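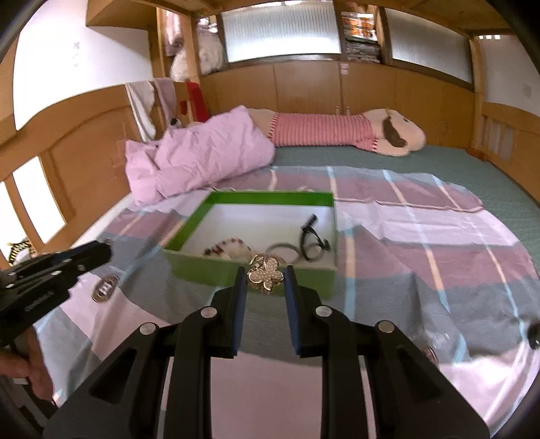
Figure 3. Keepsake box on a bed, with a rhinestone flower brooch above the front wall and a seashell, a hair tie and a black plastic item inside.

4.2 Mixed contents in bedroom boxes

The home inventories showed that small open boxes are where most households put things that have no other place. Of the 168 boxes in our sample, 102 held objects from more than one of the categories used in the coding sheet (adornment, grooming, souvenir, hardware, paper, other). We call these mixed boxes. They were found most often in bedrooms, and the people who kept them usually had no name for them beyond "the box."

The box in Figure 3 is a typical mixed box. It is open and rectangular, with green outer walls and a white interior. The shell was coded as a souvenir, the gray hair tie as grooming, and the brooch as adornment. The black plastic object has a bent, strap-like shape and a small clip. Two coders placed it under hardware and one under other. It was left as other in the final table.

Coders disagreed most about objects of this last kind. Clips, straps, caps and short lengths of cord are often parts of something else, and the thing they belong to may be in another room or may have been thrown out. Wainwright and Tichý met the same problem in the Gernari survey and dealt with it by dropping all parts from the count. We kept them. In the July interviews, several participants said they held on to such parts in case the rest turned up, and removing them would have hidden a common reason for keeping a box in the first place.

Jewelry raised a different question. Brooches, single earrings and broken chains were found in mixed boxes more often than in jewelry boxes, even in homes that had both. Participants gave two main explanations. Some said the piece was not worth much and did not belong with the good things. Others said they had stopped wearing it but liked to come across it. Šimko (pers. comm.) reports similar answers from the Bekine households, where costume pieces were stored with buttons and coins.

Most bedroom boxes were emptied and sorted on the bed. A made or partly made bed gives a wide soft surface at a good height, and small items do not roll far on a wrinkled sheet. Its drawback is that dark items are easily missed in folds and patterned cloth. For this reason the sheet was checked by hand before each box was closed, and anything found was entered on a separate line of the form.

Total object counts by room are given in Table 5. Boxes with lids are treated in Section 4.3.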